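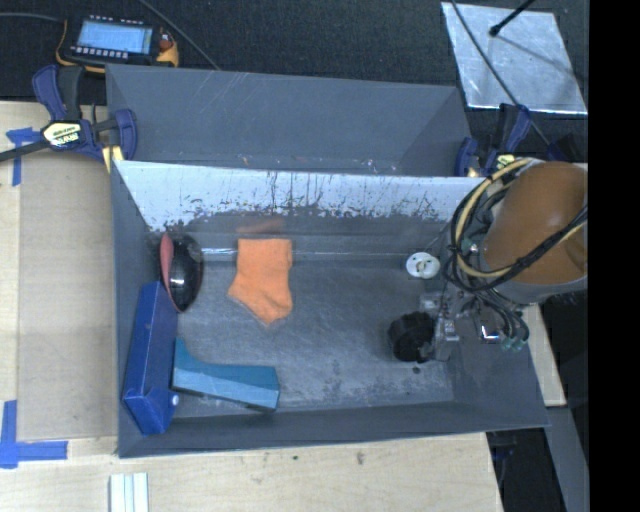 Slide 1. The bin-picking cell, arm in the front bin.

Leave this one up while people find seats. Don't start until the door is shut.

Opening. I was asked to talk about how well our picking cell runs. I'd prefer to talk about how it is kept running, and I've grown wary of anyone who gives the first talk without the second. The title in the programme came from the organisers at Odach. Mine was "Mostly clamps".

Quick show of hands: who has a cell at work? Who has opened its maintenance log in the last month? Wait for the laugh, if there is one.

Slide 1 again. Point at the clamps, one on each side of the bins. People look at the arm because it's big and orange. I want them looking at the clamps. When Ghaffari sold us the software, the sales sheet said the system "adapts to bin position". It may well do. Ours adapted by shoving the sock into the wall. With the bins held down we stopped having that particular conversation.

Then the blue tape on the table, left-hand side. Tape marks are the cheapest reference you can have. They're also the easiest to trust for too long. Tape creeps when people lean on it, and someone wiping down the table will lift a corner and press it back a little further over. We check ours against a steel rule. If you only check it by eye you are checking your memory of it.

(If asked about proper dowels: yes, we priced them. Yes, they'd be better. We move the bins too often for it to be worth drilling the table, or that's what we tell ourselves.)

Slide 2. Start-up list. Read it out slowly, it's the part people photograph.
Clamps tight, tried by hand.
Bins against the marks.
Cables clear of the wrist through a full turn.
Fingers closed on the gauge block, reading written down.
Five slow picks before anything at full speed.

The supplier's own list had one line: "Confirm system ready". I asked them what ready meant and got a link to the brochure.

Slide 3. Cables. Go back to slide 1 if the room is awake. Look at the black and cream bundle looping round the arm. Every fault we had in April was put down to the software, by us as well as by Ghaffari. We had 3 updates in that time. The cause was a connector that had worked half loose, and it only let go when the wrist was turned nearly all the way round. None of the updates mentioned connectors, naturally.

What we do now: leave more slack than looks tidy, tie the bundle at two points and leave the middle free. Run the wrist to both ends of its travel with somebody watching the cable and paying no attention to the gripper. It's dull. Swap the watcher often.

Slide 4. The fingers. The Gresus pads are sold as "long life". I can't find a number attached to that anywhere. Our last set did 1,053 picks before the black cylinder started slipping, and I'd call that middling. Don't quote it as a test. It was one set of pads, on one arm, with whatever we had in the bin at the time.

Say something here about the objects. A soft sock, a long blue box, a small flat disc, a rounded shiny black thing tipped on its side. They are awkward in different ways, and that matters for upkeep, as each one tells you about a different fault. Trouble with the disc usually means finger height. Trouble with the sock usually means closing force, or pads with dust on them. If everything goes wrong at once, look at the bin position before you ring anyone.

Slide 5. The bin itself. Scratches and chalky smudges all over the floor of it. I've been told twice that this makes no difference to the vision. Perhaps. We wiped a bin down and ran the same objects before and after, and I couldn't honestly say there was a change. I also couldn't say there wasn't, with so few runs. We clean them anyway. Shiny objects against a scuffed wall still make me nervous, and bright reflections along the bottom edge are worth a look whenever you shift a lamp.

Slide 6. What I'd ask a supplier. Keep this to 4 minutes.
How many picks between pad changes, and on what?
Who tightens the connectors, and how would I know they had?
Can I see the log from a cell that's been in use for a year?
Butach answered the second one properly, in writing. I still haven't had an answer to the third from anyone.

Questions. Someone will ask whether it's worth the money. Say the log is on the shared drive, updated to 17th September, and they can do the sum themselves – I get a different result each time I try it.

Spare slide if short: gauge block readings, month by month. Skip if the coffee has arrived.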